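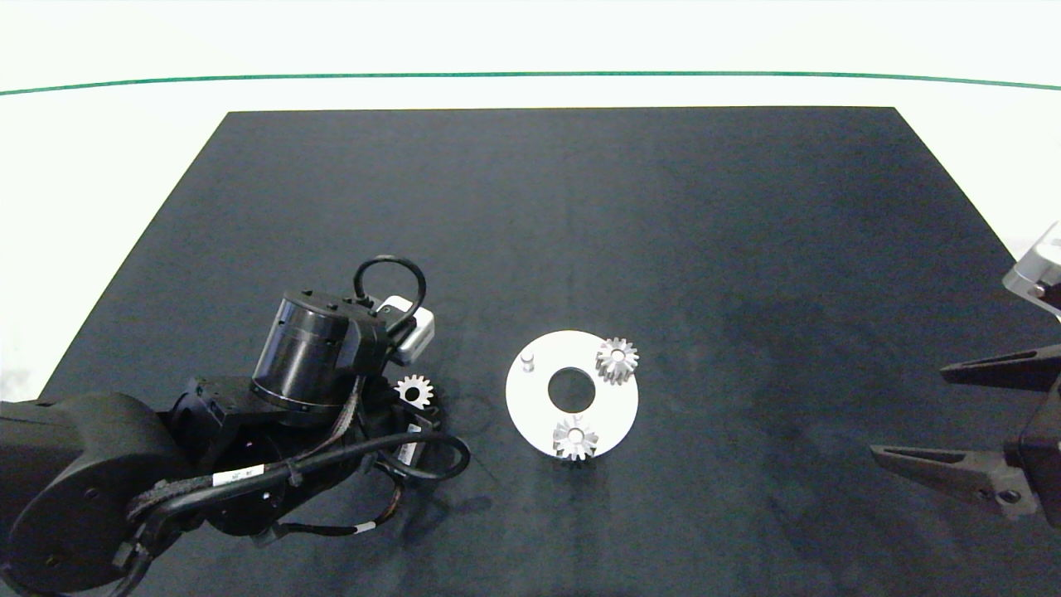

Drahomíra Doležal wrote to ask whether the gears in the Estero set should be put on the plate before the pins go in or after, and whether she could do the job on a bare tabletop if she was careful. She had tried it both ways at home and lost a pin each time.

Pins first. The gear needs something to sit on, and a gear set down without its pin will slide as soon as you touch the plate. As for the tabletop, I would use a mat. A short round pin dropped on a hard white table rolls, and it usually rolls toward the edge. On a dark mat you can see it at once, and it tends to stay near where it fell.

The Estero Gear Plate, Benerden Bench

This page belongs with the other bench pages. It covers the flat round plate, the pins and the spur gears, from laying out to first turn. The printed sheet in the box shows the finished assembly well enough but says very little about how to get there, and most of the letters we receive are about the steps in between.

Laying out

White plate, silver pin, two silver gears, dark mat. Put the plate down flat with the side you want to work on facing up. The hole in the middle should be clear. Some people like to park the gears on the plate while they get ready, and this is fine as long as they come off again before any pressing is done. A gear that hangs partly over the rim gets knocked by a sleeve.

Lay the gears on their sides and never on their teeth. The teeth are sharp enough to catch on cloth, and lint in the root of a tooth will give you a tight spot later that is hard to find.

The spare pins are in drawer 231 at the bench, in the small bag with the folded top. Please fold it again.

Checking the pins

Roll each pin under one finger on a flat surface. A straight pin rolls evenly. A bent one has a little hop to it, and you will feel the hop before you see it. Put bent pins in the tin and take another.

If the end of a pin has a burr, a few light turns on 600 grit paper will take it off. Do the end only. The side of the pin is the bearing surface, and if you sand it the gear will wobble.

Setting the pins

Stand the pin upright over its place and look at it from two sides before pressing. It may look upright from the front and be leaning when you come around to the side. Press straight down with the flat of the thumb or with the brass block. Do not use the hammer. We had a cracked plate in July that way and it could not be saved.

A pin that has gone in crooked should come all the way out and start over. Pushing it sideways to correct it opens the hole, and after that it will never hold well.

Fitting the gears

Wipe the center bore of the gear with a dry cloth, set it over the pin and let it drop under its own weight. It should go down with no pushing. If it stops partway, lift it off, turn it over and try the other face. One face is often a little easier than the other, and there is no mark to tell you which.

The second gear is fitted the same way, but turn it slightly as it goes down so that its teeth find the gaps in the first. Forcing two gears together tooth on tooth puts a nick in both. You can hear a nick afterward as a click once per turn.

Turn the pair by hand, slowly, one full turn in each direction. You are feeling for an even drag. A tight spot in the same place every time is dirt or a nick. A tight spot that moves around is more likely a leaning pin.

Light on the bench

People underrate this part. A single bright lamp off to one side gives you glare on a smooth surface and a heavy shadow from whatever is between the lamp and the work, including your own hands. The shadow falls right where you are trying to see.

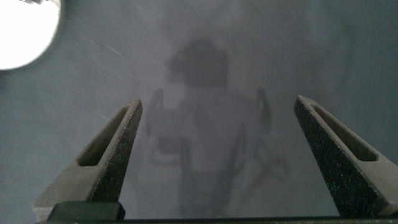
The cure is to move the lamp or to add a second one on the other side, turned lower. Two weak lights are better for small parts than one strong one. With the gears you also want to keep the glare off the teeth, where it hides dirt. Tilt the lamp until the tooth faces go gray and you can see down into the gaps.

If you only have the one lamp, put it on the side away from your working hand. Right-handed people want it on the left. Left-handed people have been moving our lamp for years and should feel free to go on doing so.

Running in

A new pair will feel a little rough. Ours was turned on the Drakico hand crank until the counter read 2,875, by which time the drag was even and the noise had dropped. It does not take nearly that many to get a usable result. Stop when it feels smooth. One small drop of light oil on each pin is plenty, and any that spreads on the plate should be wiped off before it collects dust.

Putting away

Gears off, pins left in. Wrap the gears separately. The plate goes back in its sleeve with the pin side toward the card. Shake the mat out over a tray and look in the tray before emptying it, as a fair number of missing pins have come back to us this way.

The bench is open Sunday afternoons from two until five. Bring the plate with you if it has a problem, with the pins still in it. It is much easier to find a leaning pin when we can see how it was left.

Drahomíra wrote again afterward to say that the pins-first order had worked, and that one of her lost pins had been in the cuff of her sweater. The other one is still missing. I have mailed her two from the drawer.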